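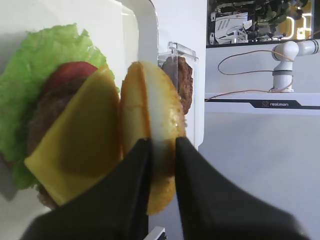
Posted by the lodger at number 14 | 2022-07-09 | Filed under: Allotment, Grumbling

So the potatoes are up, the beans have finally decided to climb something, and I have spent most of this week on my knees pulling bindweed out of the path at Teltwood. If you're new to the blog, Teltwood is the allotment site at the bottom of our hill, and I've had a plot there for two summers now. It's a long thin plot with a hawthorn hedge down one side and a slope that sends every drop of rain straight to my neighbour's rhubarb. His rhubarb is enormous. Mine died.

I had a few messages after the last post asking how the watering is going in this heat, so I thought I'd do a proper catch-up, and then I want to talk about onions (sorry in advance).

Watering first. We aren't allowed hoses until the evening, and there's only one tap at my end of the site, so from six o'clock there's a queue. I quite like the queue. You hear who's got blackfly and who's been told off for their bonfire. But I don't like it every single night, and by the end of June I was getting home at nine with wet shoes and no tea inside me, so I went and bought a water butt. It holds 300 litres, it is a horrible shade of green, and I love it more than some members of my family. I got it second-hand from a man over in Skevville who was putting in a patio, and it came home on the bus route the long way round, by which I mean I had to pay for a van.

The plan was to fill it from the shed roof. The shed has no gutter. I bought a gutter. The shed isn't straight, so the gutter isn't straight either, and when we had that one big downpour the water ran neatly along it to the wrong end and made a pond by the compost. I've since propped up the wrong end with a bit of slate and a folded seed packet, and we haven't had any rain to test it. I'm filling the butt from the tap with a can for now. Yes, I know. I am queueing to fill the thing that was supposed to stop me queueing.

Right, onions.

I grew them from sets this year, a variety called Vustden that I'd never seen before and picked up from the seed swap in the village hall. The label was handwritten and said 'Vustden, good keeper, don't fuss'. So I didn't fuss! I pushed them into the ground in March, put a net over them for the pigeons and went away. The pigeons walked under the net. I went round and replanted everything they'd tugged up, and then they did it again the next morning, and I replanted them again, and after that I suppose they got bored.

And they've done brilliantly. I put in 68 and nearly all of them have come to something. They're a flattish onion with a coppery skin, very strong when raw and lovely and sweet when you cook them down slowly. I've been pulling a few early because I've no patience at all, and we've had them in everything – omelettes, cheese on toast, a sort of tart that I made up as I went along and wouldn't make again.
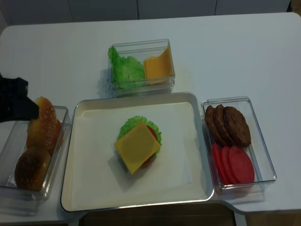

The trick with cooking them slowly, which took me years to learn, is to use more butter than you want to and a lower heat than you think can possibly be doing anything. I put the lid on for the first half hour and I don't stir much. Then the lid comes off and I stay in the kitchen, which for me means the radio and a crossword. A pinch of salt at the start. No sugar, please. My gran used to put a spoon of brown sugar in hers and I've never had the heart to write that down before, but there we are.

If you want to keep them for winter, stop watering now and let the tops flop over by themselves. Lots of people bend them over by hand and I did that last year because the old boys on the top plots all do it, and half of mine had gone soft by Christmas. Could have been the bending, could have been the damp shed. This year I'm leaving them be and drying them on the old cot frame I found behind the site hut, up on bricks so the air gets underneath.

A few other bits while I've got the kettle on.

The broad beans are finished. I got two good pickings and then blackfly moved in overnight. I've cut the stems down and left the roots in the ground, and I've got leeks waiting in a bucket to go in where they were. They look like chives at the moment. I am trying not to compare them to anybody else's.

Courgettes: three plants, which is two too many. I knew this in May. I do it every year and I've already started leaving them on doorsteps. If you live on our road and you've had one, there's more coming.

The tomatoes are on the kitchen windowsill as I still haven't got a greenhouse. They're a variety called Procházka, little plum-shaped things, and they've grown right up past the window catch so I can't open it. It was 28 degrees in there the other night. I sat with my feet in the washing-up bowl and looked at them. They've got plenty of flowers on and one tomato, green, the size of a marble, and I've been saying good morning to it.

Slugs are hardly a bother in this dry spell, though something is eating my lettuces in perfect half-moons. If anyone knows what does that, do leave a comment. I've ruled out rabbits as the fence is new.

Speaking of the fence – we had the letter round with the accounts in it, and it cost the site £2,138, which made my eyes water a bit, but it does go all the way down to the brook and it's stopped the deer coming in for the roses. Rents are staying the same until next spring at least. There was also a long paragraph about not leaving carpet on the plots as a weed cover, and I think that one was aimed at me. The carpet is going. It's only going slowly because there's a family of slow worms living under the hall runner and I don't want to turf them out in the middle of July. I'll roll it up in the autumn when I can do it a bit at a time.

Next jobs are the leeks, tying in the blackberry before it takes the shed door off, and sowing another row of beetroot where the peas were. I've got some of the striped sort that goes pink all over when you boil it. And I need to sort that gutter out properly with a spirit level, if I can find whoever borrowed it.

I'll put the onion tart up once I've made a version that holds together. The last one needed a spoon.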